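Lutell Two-Arm Study: Frequently Asked Questions
Updated 2018-11-10

What does the study examine?
The Lutell study tests whether a control method trained on human-guided demonstrations can coordinate two arms at one table. The work is carried out by the Morno laboratory.

How much training data was used?
The method was trained on 700 demonstrations. A further 797 trials were run for evaluation, beginning in February.

What does a trial involve?
One arm takes hold of a light object, such as a cup, by the rim. The second arm keeps its gripper open until the policy calls for it. Plates and other tableware may share the table.

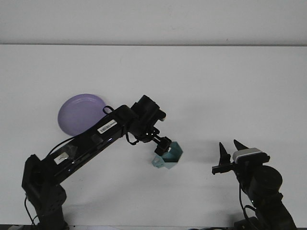 Which errors are most common?
Most failed trials involve timing - the second gripper closes too early. Poor grasps on faceted or thin-walled objects are the next most frequent cause.

Are the results comparable with the Lavberg method?
Only in part. Both methods were tested on the same 7 tasks, but Lavberg used a single arm for 3 of them.

May outside groups use the data?
Yes. Requests should be sent in writing to the Moges data office and should state the intended use.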